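Home | About | Archive | Knitting | Days Out | Contact

Print this post | E-mail this post

An afternoon watching robots fight with a belt

November 6, 2023

So I finally made it to the open day at Tralumeck! I've been driving past that building since June, when the sign went up, and I'd more or less decided it was a dental supply place. Then Duangjai Meesuk from my sewing group forwarded me the sign-up page with the words "you have to come, they have robots doing LAUNDRY" and that was that. I had my name down before I'd finished my coffee.

They'd let in 100 people for the whole day, in small groups, and ours was the last one. Parking was a mess (there is one row, and a delivery van had taken a good chunk of it), so I ended up leaving the car over by the Hendow garden center and walking back along the road in the wrong shoes. I got there just as they were handing out the name stickers. Mine said Kathy with a K, which I am not, but I wore it.

The first stop was a talk upstairs by Hamish Harawira, who runs the clothing side of things. I was braced for slides full of math and instead he stood there with a sweater over his arm and talked for 19 minutes about why cloth is such a pain. A box is a box, he said. You pick it up and it's still the same shape. A pair of pants is a different shape every single time you touch it, and if you put it down badly it's a new shape again. Well, I could have told him that! I've been wrestling fitted sheets for my whole adult life. But I'd never thought about how much your hands are doing without asking you first. You feel a seam and you know which way is up. You give a little shake. A machine has to be taught every bit of that.

Somebody asked if they'd tried socks and he just closed his eyes for a second.

Then downstairs to the good part. They'd split the room into stations, and ours was the one called Usine (that's their name for the two-arm setup, it means factory in French, Leire Arrieta told us, and she also said she'd voted for something else). You stand behind a strip of tape on the floor and watch. The table is right there. I'd pictured something enormous, like in a car plant, but it's really a table you could eat dinner at, with two arms coming over the front edge. The job that afternoon was denim and a belt.
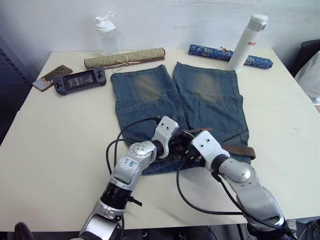

I got a spot at the tape next to Liv Eide, who used to do alterations at the dry cleaner's and now works for them a couple of mornings a week. How great is that? They hired her to explain to engineers how clothes behave. She told me she spent her first day there showing grown adults how a belt loop works, front, back and sides, and that they took notes. She was a wonderful person to stand beside because she muttered a commentary the whole way through. "Not there. Not there. Over a bit. There you go, sweetheart."

And you do start talking to it! I don't know what it is. Two arms and no face, and within a few minutes our whole group was leaning in and going ooooh every time the grippers got close to each other. The man behind me kept whispering "careful" like it was a toddler with a glass of milk.

What surprised me most was how slow it is. I can put a belt on in the dark while looking for my keys. The arms go in, stop, think it over (I know, I know, they aren't thinking), shift a tiny amount, and go again. Denim is stiff and the belt is stiff in a different way, so the two of them argue. Leire said people assume silk would be the hard one, and it is hard, but that a waistband with a strap through it is its own special misery because you have layers on top of layers and the thing you want is underneath the thing you're holding.

She also said that they've done 600 runs of belt work so far, and that they keep the bad ones as well as the good ones. I liked that. When I think about how I learned to put in a zipper it was mostly the bad ones.

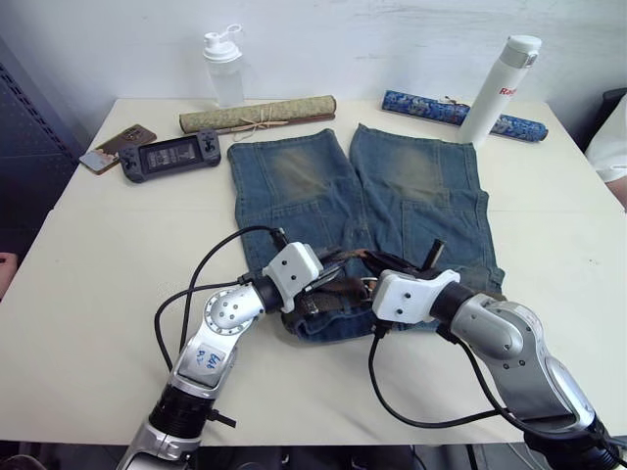
Both grippers at the waistband, with the buckle between them.

I asked whether it knows what a buckle is. Leire sort of wobbled her hand and said that depends what I mean by "knows," which I suppose is the answer you get when you ask that in a building like this one. Liv said it knows as much as her husband does.

We were allowed 5 minutes of questions at the end and it ran way over. Kamol Pongsiri came down for that part. He's one of the founders, and his family had the Pongsiri uniform laundry across the river for years, so he grew up folding things for money and hating it. He was very straightforward, I thought. Duangjai asked him flat out whether this was going to put people like Liv out of work and he didn't dodge, he said he thinks about it a lot, that for now he needs more people who understand clothes and he can't promise what it looks like later on. I'm still chewing on that one. I had fun and I also drove home a bit quiet.

A few practical bits if you want to go to the next one:

Sign up early, the list closes when it's full and they do check names at the door.

Wear flat shoes. You're standing on a hard floor for most of it and there's nowhere to sit downstairs once you're at the tape.

The coffee is upstairs only and they won't let you bring it down. The little almond cookies are very good. I may have had several.

They're fine with kids if they can stay behind the line, though the talk would be long for small ones.

I forgot to ask if they ever do skirts. Duangjai wants to send them one of her bias-cut ones and see what happens, and I think that's just mean, but I'd pay to watch it.

Sleeve update on the green cardigan is coming next, I haven't forgotten. I ripped it back to the elbow again.

Print this post | E-mail this post

Older post | Newer post | Back to top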